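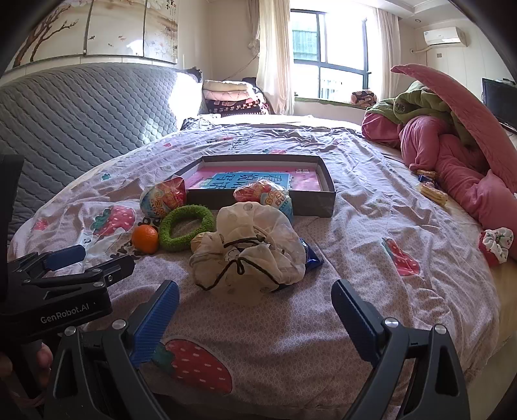
Handgreifer-Demos statt Teleoperation: Reicht das fürs Training?

Gridach
23. Juni 2026

Hallo zusammen, ich lese mich gerade in Imitationslernen ein und bin total begeistert von den Arbeiten, bei denen man die Demos mit Greifern in der Hand aufnimmt, ganz ohne Roboterarm. Einfach ins Schlafzimmer gehen und Sachen vom Bett räumen! Was ich nicht verstehe: Woher weiß die Policy später, wo der Arm steht? In den Daten gibt es ja keine Gelenkwinkel. Und lohnt es sich, viele Demos in einem Zimmer zu machen, oder lieber wenige in vielen? Ich hätte Zeit für vielleicht 700 Stück.

Paston
Schönes Thema! Die Policy braucht die Gelenkwinkel gar nicht. Man schätzt aus Kamerabild und IMU die Bahn des Greifers und trainiert auf relative Posen, also "von hier aus so weit nach vorn, so weit drehen, so weit schließen". Den Rest erledigt die inverse Kinematik des Arms, auf dem du das Ganze laufen lässt. Wichtig ist, dass Finger und Kamera am Roboter genauso sitzen wie am Handgerät, sonst sieht das Netz plötzlich eine andere Welt. Bei zwei Greifern brauchst du zusätzlich die Pose zwischen links und rechts, das haben wir anfangs vergessen und durften 42 Demos neu aufnehmen.

Zur zweiten Frage: viele Zimmer, ganz klar. Lieber 20 Demos pro Raum und dann umziehen. Gemusterte Bettwäsche ist übrigens super, weil das Tracking darauf viele Merkmale findet. Auf einem einfarbigen Laken ist uns die Bahn ständig weggedriftet. Bei Gegenlicht vom Fenster die Belichtung fest einstellen!

Chisholm
Ging bei mir 2023 auch ohne IMU, nur Kamera. War aber wackelig.

Brinton
Ergänzung zu Paston: Latenz messen! Am Handgerät schließt der Greifer sofort, am Arm kommt der Befehl verzögert an. Bei weichen Sachen wie Decken fällt das kaum auf, bei kleinen runden Dingen greift er glatt daneben. Wir verschieben die Aktionen um die gemessene Verzögerung, und seitdem macht das Aufräumen richtig Spaß. Schreib mal, wie es bei dir läuft!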